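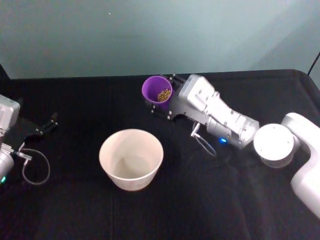
Áine Carroll said the library's new opening hours would suit her better than the old ones, but she would have liked one late night to stay as it was. She was one of 29 people at a meeting in the Noonan hall to hear how the branch will run over summer.

Search this site
Enter keywords
Go

News > Local > Noonan

Noonan library to open earlier from December 2018

The Noonan branch library will open at 8.30 am on weekdays and close at 5.30 pm under a trial that runs until July. It now opens at 10 am and closes at 7 pm. Saturday hours stay the same, and the branch will still be shut on public holidays.

Branch manager Catríona Cronin told the meeting that the last hour of the day had been quiet for two years, while parents with prams and older residents were often waiting at the doors in the morning. A survey left at the front desk drew 200 replies, and most favoured an earlier start.

The after-hours return chute on Barnosia Street will be emptied twice a day during the trial. Borrowers who can't get in before closing can ask for holds to be sent to the Trornero branch, which keeps its two late nights. There is no charge for the transfer, but it can take up to three working days.

Several people asked about the homework club, which meets at 5 pm in the back room. Cronin said it would move to 3.45 pm to fit in with the school bus. The evening book group will shift to the hall and keep its usual starting time. Its members will need to collect the key from the council office.

The branch has also been given money for 900 new books, with large print and junior fiction to come first. The first boxes are due before the school holidays. Borrowers can suggest titles on a form at the desk, and 100 places on the list have been set aside for those requests.

Parking was raised too. The council said the time limit outside the library would remain at one hour, though it will look at the loading zone near the Nusar bakery.

Comments on the trial can be left at the desk or posted to the council office. A report on the new hours will go to council when the trial ends.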